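2023-03-31
By Cosmin Dobre

We use cookies to improve your experience. Accept / Manage preferences

The case for boring standards in bathroom hardware

Most of the fittings in an ordinary bathroom are held to the wall by a part the owner never sees. It is a small bracket, usually pressed or cast metal, fixed with two screws and concealed under a cover. The towel rail, the robe hook and the paper holder all slide over a bracket of this sort and are locked with a grub screw on the underside. The arrangement is sound. It hides the fixings, it allows a little adjustment, and it can be taken off for painting. My complaint is that every maker uses a different bracket, and that the difference serves no technical purpose I have been able to identify.

I have spent ten years specifying and replacing this class of hardware, first for a housing provider in Flellport and later for private owners of older flats. In that time the most common job has been the replacement of one failed part in a set. A rail comes loose, or a finish goes, and the owner wants a new one in the same place. If the original model is still sold, the work takes a few minutes. If it has been discontinued, the new bracket will have different hole centres, the old holes will be exposed or partly exposed, and the tile around them has to be dealt with. A part costing less than a takeaway meal becomes a tiling job.

Consider the range of variation. Hole centres differ between makers by a few millimetres, enough to make the old plugs useless and too little to leave sound tile between the old hole and the new. Some brackets run their holes vertically and some horizontally. Some makers use a round post, others a square one, and others a dovetail. The grub screw may need a metric hex key, an imperial hex key or a very small flat blade. I keep a tin of keys for this reason and still find fittings that none of them suit.

The usual defence is that a bracket is part of the product's design and that a common pattern would limit what designers can do. I don't find this persuasive. The bracket sits behind the cover. A designer who is free to choose any shape, finish and projection in front of the wall loses very little by accepting a fixed pattern of two holes behind it. Other trades have accepted far tighter limits. Electrical mounting blocks have had settled hole spacings for decades, and the range of switch plates on sale has not suffered. Tap threads follow a small number of sizes. Nobody supposes that taps all look alike as a result.

A second defence is cost. Retooling a bracket costs money and the maker sees no return on it. This argument has more weight, but it applies to existing lines only. New lines are tooled from nothing every couple of years. If a common pattern were adopted for new lines and old ones left to run out, most of the market would be converted by ordinary turnover, and the only extra cost would be that of agreeing on the drawing.

A third reason is seldom given aloud. A bracket that fits only one brand makes the next sale more likely. An owner who has three matching pieces and a failed fourth will often buy the same brand again, or replace all four. I would not call this a conspiracy. It is a mild incentive, and mild incentives are enough to stop people doing something that is also mildly inconvenient.

There has been one serious attempt at a shared pattern that I know of. Furier, a mid-sized supplier, published the drawing for its bracket and invited others to use it without charge. The drawing was good. It gave hole centres, post diameter, screw size and tolerances, and it included a slotted version for walls where the existing holes were slightly out. Howlader took it up for a single line of rails and then dropped it when the line was restyled. When I asked Panya Sangkhawat, who worked on the Furier drawing, why it had not spread, she gave a short answer: "The buyers for the big retailers didn't ask for it, and the sales staff didn't know it existed."

I think that is correct, and it points to where the pressure ought to come from. Individual owners buy this hardware once or twice in a lifetime and cannot be expected to read a bracket drawing. Landlords, hotel groups and housing providers buy it by the pallet. In one July order for a block in Plummont, my then employer bought 2000 pieces, with no clause in the contract on the fixing pattern. A single sentence in that contract would have done more than any number of essays like this one.
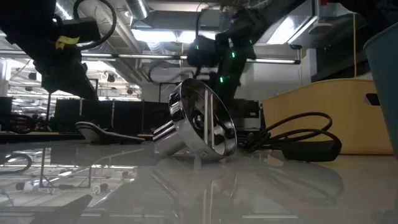 The clause need not be elaborate. It should require the supplier to state hole centres, hole orientation, post size and key size on the data sheet, and to keep replacement brackets available for a fixed period after the line ends. I would set that period at 10 years. Disclosure on its own would help, as a fitter could then choose a replacement to suit the wall and skip the guesswork. At present many data sheets give the overall length and the projection to the millimetre and say nothing at all about the holes.

There is also a smaller matter of materials. The grub screws supplied with many fittings are plain steel, and in a damp room they seize. Once the socket rounds off, the fitting has to be drilled or levered from the wall, which generally damages the bracket and sometimes the tile. Stainless screws cost slightly more. A buyer ordering in quantity could ask for them in the same clause, and I would suggest a smear of grease at installation as well — a step that appears in almost none of the printed instructions I have kept.

I accept that a hidden bracket is a minor subject. The sums involved in any one bathroom are small, and a loose rail is an irritation. But the waste is repeated in a great many bathrooms, and the remedy is cheap. Sound fittings are thrown out because a matching piece can't be had. Good tile is drilled a second time. Tradespeople charge for an hour that should have been ten minutes, and the owner, quite reasonably, blames the tradesperson.

For anyone fitting out a bathroom now, my advice is to buy one spare bracket for each type of fitting, write the brand and model on a bag, and put the bag somewhere it will be found by the next owner. Keep the hex key in the same bag.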